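Tisden Workshop Users Group
Minutes of the meeting held 5th March

Present: Kiros Worku (chair), six members, one guest from Zallico. Minutes of the last meeting were accepted without changes.

1. Fault on the folding cell

Kiros reported on the stoppage at the two-arm cloth folding cell. During a run of napkins for the Folach order, the left arm kept pulling after the right gripper had closed on the same cloth. The cloth tore and the left arm stopped on a force fault. The right arm did not stop. It went on to its next position and came within 25 mm of the other wrist before the operator hit the emergency stop. No one was hurt.

The log shows the stop signal from the left controller was sent but not picked up by the right. Zallico's guest said a software update in August had reset the link between the two controllers to its default, which is off. Members asked why this was not in the release notes. She will find out and reply in writing.

The cell had done 400 folds that week with no fault, so the missing link had not shown up. It was agreed that a clean run is no proof the stops work.

2. Return to work

The link has been turned back on and tested with each arm faulted in turn. Both arms stopped all 24 times. Until the written reply arrives, the cell is to run at reduced speed, up to 66 per cent, with the guard closed and one person at the stop button.

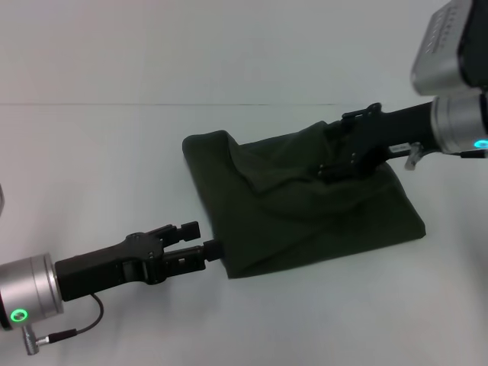
Dark cloth on the white table is still harder for the vision system at the folds, and Bepari has offered to lend a second light. Accepted. The gripper force limit stays at the lower setting for now.

3. Actions

Kiros to add a stop test to the start-of-shift sheet.
Zallico to reply on the release notes.
Bepari light to be fitted before the next napkin run.

Meeting closed. Next date to be advised.

Comments (3)

deb_m: Is the stop test for both arms or just the left?

Kiros Worku: Both, one after the other. Sheet is on the cell door.

tolly: We took the same update on our pair. Checking the link tomorrow.

Contact the group | © Tisden Workshop Users Group | Back to top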